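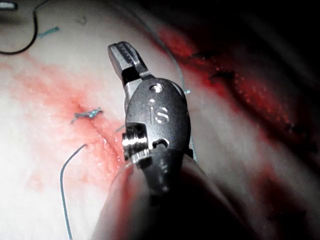
Close work at the suturing bench: a metal jaw, blue-green thread and one small knot tied off.

I drove out to the open day at Bisgaard on 25th November with a low opinion of household robots and a full tank of gas. I came home with the tank half empty.

Bisgaard has the old cannery building in Tumbridge, a long brick shed by the rail line. They let in 148 visitors in groups of 12, with a paper badge and a pair of plastic glasses each. The invitation had promised "a day with the machines that will run your home." I have been getting invitations like that for years, and I still do my own laundry.

Our guide was Yeison Cuervo, who works on the benches and was a good deal more careful with his words than the person who wrote the invitation. He started us at the surgical end of the building, where the subject was sewing up tissue. You look at the close-up and see why people get excited. The jaw is narrow, with fine grooves near the tip, and there are shiny little pulleys at the wrist. Fine thread lies all over the place, a strand down one side, short bits of it elsewhere. On one side is a closed line with a knot sitting on it, and on the other a long red cut with two dark stitches and plenty still open.

A man in my group said that if a robot can do that, it can surely sew on a button. Cuervo said he would not bet on the button. Most surgical robots in hospitals, he reminded us, have a surgeon working the handles the whole time. Take the surgeon away and you are asking a very different question, and his people are still at the beginning of it. Thread slips and curls, and it hides behind the tool. A jaw that blocks the camera's view of its own work is a headache every day, he said. I wrote that down, as it was the most useful sentence I heard before lunch.

Then came the home section, which was what most people had paid for parking to see. The Umano is Bisgaard's house robot, about the height of a ten-year-old, on wheels. We watched it fold towels. It folded one well. The second took so long that a woman behind me sat down on the floor. The third it picked up by the middle, put down, picked up by the middle again, and then a young man in a gray polo shirt came over and straightened it out by hand. I asked how many towels it gets through in an hour on a good day. The answer was 24, if they are all the same size and somebody lays them flat first. I can beat that with the radio on.

The dishwasher demo was off. A sign said so.

The shop-floor hall was better, and I say that grudgingly. An arm was putting caps on bottles and it kept going the entire 40 minutes I stood around with my coffee. But the bottles came down a rail, all facing the same way, and capping machines have been doing that job since before I was born. I visited a plant in Tridatport last May with a much older line, and it went faster.

I caught Cuervo again at the door and asked when one of these would be clearing my kitchen table. He asked what was on the table. Mail, I said, a cereal bowl, somebody's homework, keys. He laughed and said the bowl, maybe.

I would go back for the suturing bench alone. It is slow, fussy work, and the people there talked about what goes wrong without being pushed — I can't say the same for the towel crew. As for the rest, keep your ironing board.

Parking is in the lot behind the building. The coffee is free, but bring a sandwich.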